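背中の図書館

グラットヴィルから山の村ラテンまで本を運ぶ仕事がある、と聞いたとき、わたしは最後まで聞かずに「やります!」と言っていた。給料の話も、坂の話も、まだ出ていなかった。

「いや、まだ説明の途中なんだけど」

イニャキ・バリオスは伝票を持ったまま笑った。彼は貸本屋ミランダの二代目で、棚の前に立つと背中が少し丸くなる。店には2,000冊の本があって、そのうちの何冊かが、いつもどこかへ出かけている。川向こうの療養所、渡し船の待合室、それからラテン。ラテンには車の通れる道がない。ケーブルカーのクルテロ線が中腹まで行って、その先は石段だ。だから本は誰かの背中に乗っていくことになる。

「前の人は膝を悪くしてね。一度に10冊。濡らさない、角をつぶさない。守ってほしいのはそのふたつだけ」

ふたつだけ! なんて素敵な仕事だろうと思った。わたしは昔から荷造りが好きなのだ。旅行そのものより好きかもしれない。靴下を丸めて靴の中に入れるときの、あの、すぽんという感じ。鞄の底の余った三角形に、ちょうど石鹸の箱がおさまったときの喜び。母には「あんたは出かける前がいちばん元気」とよく言われた。

ところが、本は靴下とまるで違った。

最初の日、わたしは大きい本を下に、小さい本を上に積んで、得意満面で店を出た。クルテロ線の固い座席で揺られているあいだは何ともなかった。石段に入ってすぐ、背中の中で何かがごとりと動いた。一段のぼるたびに、ごとり。二段目でまた、ごとり。荷物が後ろへ後ろへとわたしを引っぱる。村に着いたころには肩紐の跡がくっきりつき、植物図鑑の角がひとつ、ぺたんとつぶれていた。

受け取りに出てきたのは、村の学校で閲覧室をあずかっているセルマ・ネデリコヴィッチだった。白髪を短く刈って、長靴をはいている。わたしが図鑑を差し出して謝ると、彼女はつぶれた角を親指でそっと押し、それからわたしのリュックの口をのぞきこんだ。

「寝かせたのね」

「え?」

「本をみんな寝かせたでしょう。立てなさい。本は立っているほうが機嫌がいいの。棚でも、背中でも」

そしてお茶をいれてくれた。杏の種みたいな匂いのする、濃いお茶だった。わたしは飲みながら、もう次の荷造りのことを考えていた。悔しいのと楽しいのがいっしょになって、湯気の向こうで顔がにやけていたと思う。

それからの日々といったら!

わたしは店の奥で、来る日も来る日も詰めては出し、詰めては出した。重い本は背中にくっつける。軽い本は外側。いちばん背の高い本を壁にして、あいだに薄い詩集をはさむ。小口を上にするか、背を上にするかでも、ずいぶん違う。背を上にすると取り出しやすい。小口を上にすると砂が入る。これは一度やって、セルマさんに無言で刷毛を渡されたので、二度とやらない。

隙間には布がいい。新聞紙は音がするし、インクがうつる。イニャキが奥さんの古いスカーフを4枚くれて、これがもう、素晴らしかった。くるっと巻けば棒になり、たためば座布団になり、村に着いたら首に巻ける。石段の上は風が冷たいのだ。

「きみ、詰めながら歌ってるよ」

ある夕方、イニャキに言われた。まるで気づいていなかった。

「何を?」

「さあ。『もうちょっと右、もうちょっと右』っていう歌だった」

村の人たちの注文も、だんだん覚えた。郵便配達のおじいさんは海の話しか読まない。ラテンから海なんて、どの山の上に立っても見えないのに。双子の姉妹は同じ本を2冊ほしがる。半分ずつ読めばいいとすすめた先生は、ひと月も口をきいてもらえなかったそうだ。パン屋の若奥さんは、表紙に人の顔が描いてある本を嫌がる。夜中に台所で目が合うから、と言っていた。

そういう事情をぜんぶ知ったうえで詰めると、荷物の中身が急ににぎやかになる。海の話のとなりに双子の冒険もの、そのとなりに顔のない料理の本。石段をのぼりながら、背中でみんなが肩をくっつけて黙っている感じがする。ごとり、はもう言わない。

8月に、少し困ったことがあった。セルマさんの手紙に、こう書いてあったのだ。

「次の便で、青い本をお願いします。題名は忘れました。濃い青。子どものころ、この村に一度だけ来た本です。あればで結構」

題名も著者もなし! わたしは飛び上がって喜んだ。イニャキは頭をかかえた。店の本は2,000冊あって、青い本がいったいどれだけあるか、彼もわたしも知らなかった。

わたしたちは店を閉めてから、棚の端から見ていった。空みたいな青、インクの青、緑に負けそうな青。日に焼けて、背だけ灰色になった青。イニャキは脚立の上で「これは紫だろう」と言い、わたしは下で「青です、青の親戚です」と言い返した。候補を床に並べると、小さな池ができた。

「子どものころっていうと、父の代だな」

イニャキはそう言って、昔の貸出帳を出してきた。紙が茶色く縮んで、めくるとぱりぱり鳴る。彼のお父さんの字は、どれも右に傾いて、坂をのぼっているみたいだった。ラテン行きの欄は短かった。その中に、題名のかわりに「星の本、返らず」とだけ書かれた行があった。そのすぐ下に、別の色のインクで、「返る。よく読まれている」。

星の本なら、ある! わたしは池の中から一冊をすくい上げた。ページのあいだに、乾いた草の茎が一本はさまっていた。 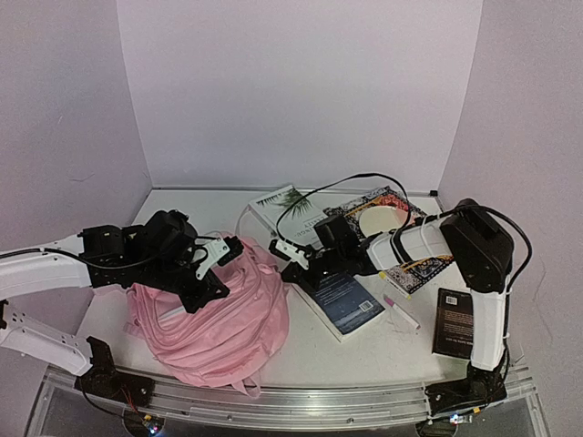

荷造りは、いちばん大事な一冊をどこに置くかで決まる。わたしはそう信じているので、その晩はなかなか詰めはじめられなかった。まずは布と、柄ものと、本の順番を考える。白い天板の上で、リュックと濃い青の本が隣りあっているのを見ていると、それだけで胸がいっぱいになる。薄い藤色がかった灰色の壁が後ろにあって、青がいつもより深く見えた。真ん中に入れようか。いや、真ん中は守りがかたいかわりに、着いてから出すのに時間がかかる。セルマさんは待つだろうか。待つだろう、あの人は。でもわたしが待てない!

結局、青い本は背中側のいちばん内に立てた。スカーフを1枚、ふわりとかけて。ほかの9冊がまわりを囲み、口を閉じて持ち上げると、リュックはうんともすんとも言わなかった。完璧だった。今までのどの荷造りより完璧だったので、開けてもう一度見たくなったけれど、我慢した。

翌朝のクルテロ線は霧の中を走った。隣に座ったおばあさんが、膝の上に鶏の籠を抱えていた。

「ずいぶん大事そうに背負ってるね。下ろせばいいのに」

「星が入ってるんです」

おばあさんは、へえ、と言って、鶏の籠を少しだけ遠ざけてくれた。

石段はしっとりと黒かった。いつもなら途中の泉で休むのに、その日は素通りした。息が切れて、耳の奥がどくどくいって、それでも足が勝手に上がる。学校の屋根が見えたところで霧が薄くなり、戸口に長靴が見えた。

セルマさんは何も言わずに、机の上を片づけた。わたしは口を開け、スカーフをほどき、青い本を出して置いた。角はひとつもつぶれていなかった。彼女は表紙には触らず、先に背のほうを指でなぞった。それから本を開き、草の茎のところで手を止めた。

「栞がなかったのよ」と彼女は言った。「怒られると思って、ずっと黙っていたんだけど」

わたしは思わず拍手した。セルマさんはびっくりして、それから声を立てて笑った。そんな笑い方をする人だとは知らなかった。奥から双子が何ごとかと顔を出し、郵便のおじいさんまで窓からのぞいて、海の話は来たかねと聞いた。来ましたとも、もちろん!

お茶が入るまでのあいだ、わたしは残りの本を一冊ずつ出して棚に立てた。リュックはぺしゃんこになって、椅子の背にもたれている。帰りは返却の本を詰めることになっていた。大きいのと、薄いのと、やけに四角いのが、机の端で順番を待っている。

「さて」とわたしは袖をまくった。

「お茶が先」とセルマさんが言った。

わたしは茶碗を受け取って、ひと口飲み、四角いのは外側かな、と考えていた。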